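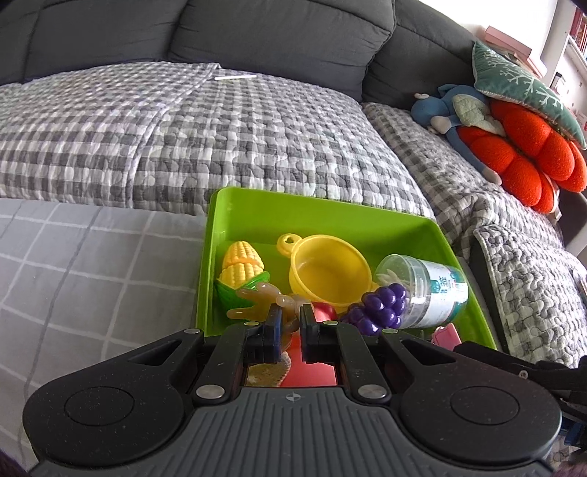

Green tray on the sofa bed, play food and kitchen bits.

11th December

Toy sort, continued. I moved over to the sofa bed because my knees had had enough of the floor, and the quilt is a nice soft place to tip things out (nothing rolls very far, bless it). The lime-green tray is now officially the food tray. Zainab wanted the tan one from the closet, but the green one has the sloped sides and you can spot it from across the room, so green wins!

What I've settled on so far: corn and grapes stay. The purple grapes are everybody's favorite, all those shiny beads, and the corn still has its green husk leaves, so I'm happy. The yellow saucepan stays too, obviously. I love the heart-shaped hole in the handle and I'd like to hang it up by that if we ever get hooks on the Bistport shelf.

Not settled: the tan rubbery thing with the knobby arms. Is it ginger? Is it a sea creature? Yetunde says ginger and wants it in with the vegetables, I say it goes in the squishy bin with the others. Leaving it in the tray until one of us gives in.

The tub with the teal-green lid needs a decision as well. It's in with the food for now, lying on its side behind the grapes, and I don't want to open it on the bed. If it turns out to be small pieces it goes up on the high shelf, away from the little ones. Zainab, could you check the label against the list when you're next in?

The list, by the way, is up to 696 lines, and 170 of those are kitchen and food. I'm sure I've entered the teacups twice. Line 309 just says "lid" in my own handwriting and I have no memory of it. If anybody finds a lid with no home, shout.

Still to do: wipe down the saucepan and the corn, fresh tape label for the tray (FOOD, big letters), and find the other 4 trays from the Sevolstead box. Yetunde thinks they went back in August with the puzzles. The quilt needs a shake before anyone sleeps on it, and I want my pen back.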